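Small printed arms: what do you require before someone runs one at a shared table?
Forum: Shop Practice > Desktop Arms

Ellow
Posted 9/6/20

I've been asked to write a one-page rule sheet for tabletop arms at our makerspace. The industrial standards assume a cell, a fence and a person trained to lock it out. We have hobby servos, a table and whoever signed up for the slot. I'd like the page to be short enough that people read it.

Typical setup, tubes on the mat and buckets to the right of the arm:
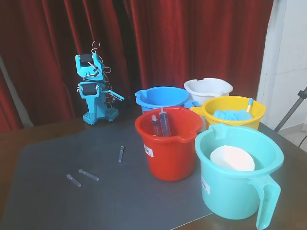
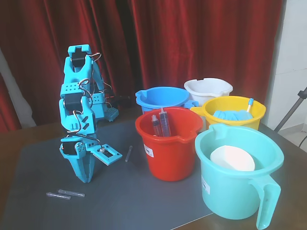 Nimari
First rule on ours is a power switch you can reach without putting your hand over the mat. A button in the software doesn't count. If the laptop hangs, the servos hold the last position they were given and keep pushing. We had one cook itself against a table edge that way.

Second rule is one person on the keyboard and the same person on the switch. People like to split it and then each one thinks the other is watching.

Ellow
Switch is going in. Do you set a speed limit?

Nimari
Yes. First run of any new script is at the slowest setting, no objects on the mat. After that it's up to the operator.

Grotgate
I'd push back on treating these like machine tools. A printed arm with hobby servos will pinch you and that's the end of it. If you put a full lockout procedure on it, people will sign the sheet without reading and you've taught them to do the same when they get to the mill. Keep it to things that matter: power, wires, nothing breakable in reach.

Pugh
Pinching is not the end of it. A bracket lets go at the screw holes and the piece goes wherever it was headed. I've had a jaw come off and hit the wall behind me. Eye protection for anyone sitting at the table, every time. It costs nothing.

Grotgate
What speed was that, and how old was the print?

Pugh
Full speed. The print had been on the arm since October of the year before, so yes, old. That's my point. There was no rule about replacing it.

Nimari
We log hours on printed parts. Joint brackets get looked at every 600 cycles and replaced at 2000 whether they look good or not. Those are our numbers for our plastic, so don't copy them without testing. The log is a sheet of paper taped to the box.

Ellow
I like that. Would you count a cycle as one pick and place, or one power-up?

Nimari
One pick and place. The script adds it up at the end of the session and you write it down.

Grotgate
No objection to the log. I still say goggles for a thing that lifts a plastic tube is going to get ignored, and a rule that gets ignored is worse than leaving it out.

Pugh
Then enforce it. Ours wear them.

Ellow
Where do people stand on containers? My draft says anything the arm isn't supposed to touch has to sit outside its full reach, measured with the arm stretched out and the jaw open.

Nimari
Stretched out and jaw open is right. Mark it on the mat with tape. Also, containers stay dry unless the task is about liquids. Open servos and bare connectors don't get along with water.

Grotgate
Agree with both. Add wires to that. Slack at every joint, checked by moving the arm through its range by hand with the power off. More arms get stopped by a snagged wire than by anything else on this list.

Pugh
And clamp the base. A plate that only sits on the table will walk.

Ellow
Draft as it stands:

1. Power switch within reach, outside the arm's reach.
2. One operator, who also has the switch.
3. Base clamped before power on.
4. Wires checked by hand, power off.
5. Reach marked with tape, everything else outside it.
6. First run slow, with nothing on the mat.
7. Cycles written in the log before you leave.

Eye protection is not in yet. I'll put both versions up at the next meeting and let people vote.

Pugh
Put me down for goggles.

Grotgate
Required above half speed, optional below. I could live with that.

Pugh
I couldn't, but it beats leaving it off. On number 3, say what kind of clamp. We had somebody use masking tape.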